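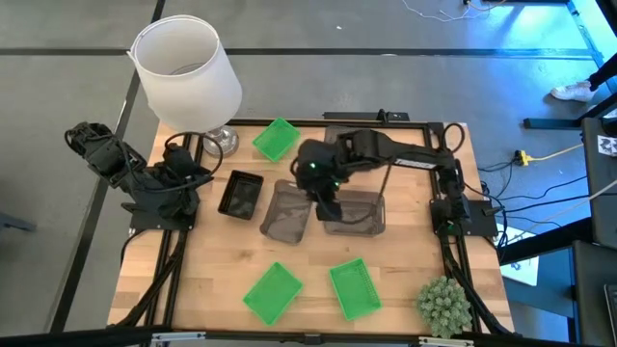

Baskets are just where things go to be forgotten, a reader wrote in after my piece on hall cupboards, and she'd sooner have one good drawer than a whole shelf of them. I read that out more or less as soon as I'd got my coat off at Killard, and the woman I'd come to interview laughed so loudly I had to move my recorder.

"She's quite right!" she said. "If you don't look in them, they're tiny skips. I've had clients with baskets they hadn't tipped out since the children were small."

She has been sorting out other people's houses for years (she asked me to keep her name out of it, as half her clients haven't told their husbands) and by her own reckoning she's been through around 200 kitchens. I'd expected somebody terribly neat and a bit frightening. She had odd socks on and offered me a biscuit from a tin marked SCREWS.

We talked mostly about the things on the big wooden table, the bright green plastic baskets, the dark mesh ones and a plain black tray, and I wanted to know how on earth you choose. I own far too many containers and I couldn't tell you why I bought a single one of them.

"Start with what you're putting in it," she said. "People buy the basket first, I did it for years. You get home and it's an inch too wide for the shelf, so it goes on the floor, and then it's full of post."

So what goes in green plastic? Anything that drips or sheds, apparently. Potatoes, dog leads, the bottles under the sink. She likes the sort with holes in the sides because you can rinse the whole thing under the tap and leave it upside down on the drainer. "And I like the colour. I know you're supposed to have everything beige now. But if I say to a ten-year-old, put it in the green one, there's no argument about which one I mean."

Mesh she keeps for dry, light things. Chargers, gloves, those little packets of seeds. You can see through the sides well enough to know what's in there, and she thinks that does more good than any label. She did go through a label phase, mind you. In her own house she once stuck on 306 of them, and then spent the best part of December picking them off with a butter knife.

"I'd labelled the bread bin. Why? It had bread in it."

The tray was my favourite and I said so. She uses a tray for whatever is halfway through being done, the form waiting for a signature, the button that's come off the cardigan. It mustn't have a lid and it mustn't be deep. Once you can't see the bottom, you have to sit down and deal with it, preferably with the radio on.
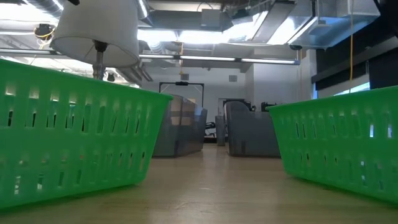
Does she ever put lids on anything? "Only on what goes under a bed. Everywhere else a lid turns into a shelf, and then you've got two layers of stuff and you only ever use the top one."

I asked what she does on a first visit, and I was rather hoping for some sort of secret. She clears a table. It doesn't matter which, as long as it's big enough for two people to stand at, and she carries things to it from one cupboard only. Then they go through the lot together, with a cup of tea, and nothing is bought until that cupboard has been lived with for a fortnight. She had one client in Miren who turned up to the first session with 132 matching boxes still in their wrapping. They went back to Wurik in two carloads, all but a handful!

We got on to lamps then, because I'd been admiring the white drum shade. She's firm about lamps. A table you sort things on needs decent light of its own, and she won't have you trying to tell navy socks from black ones under a ceiling bulb. Small plants she's softer on. A bit of greenery is allowed to stay on a surface through the whole business, she says, so the place doesn't feel as if you're moving out.

And her own worst corner? She went a bit pink. There's a cupboard on the landing that she calls the Dela Peña, after the removal firm whose boxes are still in it from when she moved. She has never opened the bottom one. I offered to come and hold the bin bag, and she said she'd think about it, and passed me the screws tin again.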